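Srour interlocking foam mats, garage use, my review

August 4, 2022

Ordered these in June after my knees gave up on the concrete. Typing this on my lunch so bear with me.

Short version: good mats, annoying edges, buy more than you think.

I looked at three. The Barach ones, thick but the website wouldnt tell me what the foam was. Kodby, cheaper, and my brother-in-law has them in his basement and they slide. Then Srour. Paid $106 for the big pack, shipping included. Came in a box that had been dropped at least once. Tiles were fine.

Smell. Yes there is a smell. Rubber boots in a hot car. Left them leaning on the fence for two days and that took care of most of it. If you are putting them in a kid's room give it a week, I would.

Putting them together is easy until it isn't. First row goes down in minutes. Second row you have to hit two sides at once and the corner pops up behind you. I ended up walking the seams in socks, heel first. Rubber mallet works too but its overkill. Do not start against the wall, start in the middle. The instructions say wall. Ignore them. My wall is not straight and I had to pull up half the floor.
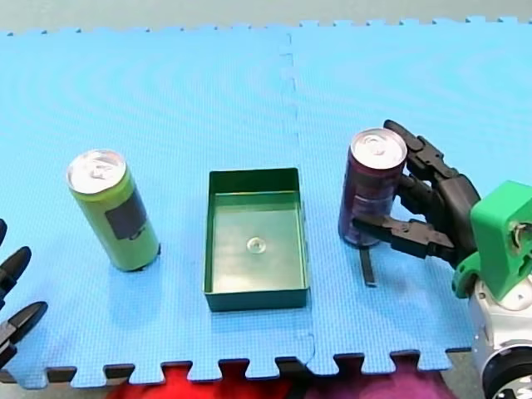

Comfort is the reason to get these and I have no complaints there. Stand at the bench two, three hours, no sore feet. Kneeling to get at the mower, fine. Dropped a socket wrench from shoulder height and got a dent that was gone by the next morning. Dropped a chisel, different story. That one's permanent.

What they don't like:
Rolling stools. Casters leave tracks and the tracks stay.
Jack stands. Don't. Pull up the tile first.
Sun. The ones by the garage door have grown a little and now that row wants to buckle on hot afternoons. Trimmed it with a box knife, better.

Cleaning. Sweep, then a damp mop. Sawdust gets in the seams and theres no good way to get it out except lifting tiles and shaking them. I do it once a month maybe. Motor oil wiped off with dish soap, left a faint shadow.

Edge strips are sold seperately, which bugs me. $63 for enough to go around my floor. For strips! Skipped them. So I have teeth showing at the front and I've caught a toe twice.

Emailed Srour about a tile with a bad corner, order no. 1382. Got a reply the next day and a new tile in a week, no photos asked for. Credit where due.

Would I buy again, yes. Jasemwood has a rubber version that is supposed to be better under machines but it weighs a ton and costs double. Maybe when the garage is bigger.

4 out of 5. Include the strips and its a 5.

Zaid Khalaf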